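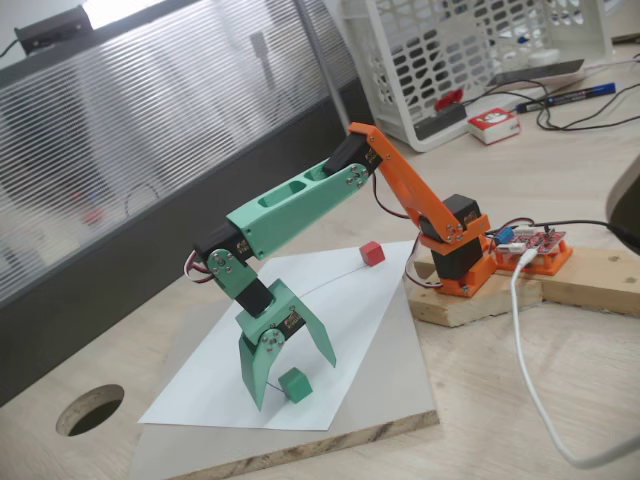
How to Request Records from the Herelside Records Office

Last revised 22nd May

This guide explains how members of the public may find, order and consult records held by the Herelside Records Office, and how to order copies. It applies to personal visitors and to those making requests by mail or through the online catalog. Researchers who have used the office before should read the section on registration, as the rules on expired cards have changed.

Before You Begin

Most requests that fail do so at the first stage, when the office is given too little information to identify a record. Before searching the catalog, write down what you already know: the full name of the person, property or organization, any other spellings, the approximate dates, and the parish or district concerned. If you are looking for a property, a former street name or lot number is often more useful than the current address. Several streets east of the river were renumbered, and records made before that change are filed under the old numbers.

The office does not hold birth, marriage or death certificates. These must be requested from the civil registrar. It does hold burial registers for the municipal cemetery, and some church registers that were placed on deposit.

Step 1. Register as a Reader

A reader's card is required to order any original record. It is not required to use the catalog, the microfilm or the open shelves.

Complete the registration form online or at the front desk. Bring one document showing your name and photograph and one showing your current address. A utility bill or bank letter is acceptable as proof of address if it is less than three months old. A cell phone bill is not accepted.

Cards are valid for three years. An expired card may be renewed at the desk without a new form, provided that your address is the same. If you have moved, please register again. Readers under the age of 16 may be registered by a parent or guardian, who must remain in the reading room with them.

Step 2. Search the Juris Catalog

Juris is the office's online catalog. It may be searched from home or from the terminals in the lobby.

Start with a simple search using one or two words. The catalog looks for the exact words entered, so a search for "school board minutes" will not find an entry described as "minutes of the education committee." If the first search gives too many results, narrow it by date and then by record type. If it gives none, remove a word and try again.

Foreign names should be entered both with and without accents. The Štěpánek family papers, for example, were listed in two stages, and the earlier entries appear under Stepanek. Both searches are needed for a full list.

Each entry in the catalog has a title, a date range, a reference code and an access status. The access status will be one of the following:

Open. The item may be ordered by any registered reader.

Advance notice. The item is kept off site or needs to be checked before use. Please allow five working days.

Restricted. The item contains personal information and is closed for a set period. See Step 6.

Unfit for production. The item is too fragile to be handled. A microfilm or digital copy will be offered where one exists.

Not all holdings are in Juris. The card index in the lobby remains the only guide to the Clivier estate maps, which comprise 2,581 sheets and are arranged by township. A printed key to the index is kept at the desk.

Step 3. Record the Reference Code

Copy the reference code exactly as shown, including slashes and any letter at the end. A code has three parts: the collection, the series and the item. An order that gives only the collection cannot be filled. The code HR/14, for instance, describes a collection that takes up most of a storage bay, while HR/14/3/22b describes a single volume.

Keep a note of every code you search, even if the item proves to be of no use. You will need the codes if you later write to the office about the same subject, and you will need them for footnotes.

Step 4. Place Your Order

Orders may be placed in one of three ways.

Online. Sign in to Juris with your reader's card number, open the entry and select Order. Choose the date of your visit. You will receive a message when the order has been accepted. Please do not travel until you have received it.

At the desk. Complete one white slip for each item. Slips handed in before 11:30 will be filled by noon. Slips handed in before 3:00 will be filled by 3:30. Later slips will be held for the next day.

By mail. Write to the Reader Services desk with your card number, the reference codes and the date of your visit. Allow two weeks.

A reader may order up to six items for one day and may have one item at the table at a time. Volumes and boxes each count as one item. Large maps are issued only in the map area, where seating is limited — readers wishing to see maps should say so when ordering.

Items may be kept on hold for a return visit for up to 31 days. After that time they are returned to storage and must be ordered again.

Step 5. Use the Records in the Reading Room

Coats, bags, umbrellas, food and drink must be left in the lockers. You may bring in a laptop, a tablet, loose paper and pencils. Pens of any kind are not allowed. Pencils can be borrowed from the desk.

Staff will show you to a numbered seat and bring the first item to you. Please observe the following when handling records:

Keep papers in the order in which you find them. If papers seem to be out of order, tell a member of staff and leave them as they are.

Use the foam supports for bound volumes. Do not press a volume open or lay it face down.

Turn pages from the upper corner. Hands should be clean and dry. Gloves are needed only for photographs, and are supplied.

Use the weighted cords to hold a page open.

Do not lean on a record, and do not write on paper placed on top of one.

When you have finished with an item, return it to the desk and wait while it is checked. Please allow time for this at the end of the day. All items must be returned fifteen minutes before closing.

Step 6. Apply to See a Restricted Record

Restricted records include school admission registers, hospital case files, court papers involving minors and certain personnel files. The catalog entry shows the year in which each item will open. In many series the closure period is 76 years from the date of the last entry in the volume, and a volume that covers a long period may therefore stay closed well after its earliest pages were written.

You may apply for early access if the record concerns you, if you have the written consent of the person concerned, or if you can show that the person has died. Complete Form R2 and attach copies of your evidence. Do not send originals. A decision will be mailed to you, and if the request is refused the letter will state the grounds and explain how to ask for a review.

In some cases the office will provide an extract in place of the full record. An extract is a typed copy of the lines that concern one person, signed by the duty archivist.

Step 7. Order Copies

Readers may take their own photographs for private study without charge after signing a copyright form at the desk. Flash, tripods and hand-held scanners are not allowed. Include the reference code in the first photograph of each item.

Copies made by the office are charged by the page, with a limit of 200 pages for a single order. Payment is due in advance. Certified copies carry an added fee and are issued on paper only. Larger orders may be divided, but the second part will not be started until the first has been collected or mailed.

Permission to publish is a separate matter. State the title of the work, the publisher and the items to be shown, and allow at least a month for a reply.

Annual Closure

The reading room closes for stock checking during the first two weeks of July. Online orders may be placed in this period for dates after the room reopens. Requests by mail will be answered in the order received.

Common Problems

The order button does not appear. You are not signed in, or the item is not open. Check the access status.

The item is in use. Another reader has it on hold. The desk can tell you when the hold ends, and can add your name to the list.

The volume does not contain the date expected. Dates in the catalog are taken from the spine and may be wrong by a year or so at either end. Try the volumes before and after.

The handwriting cannot be read. Alphabet sheets for older hands are kept beside the microfilm readers. Staff can help with a word or a short phrase, but cannot transcribe whole documents.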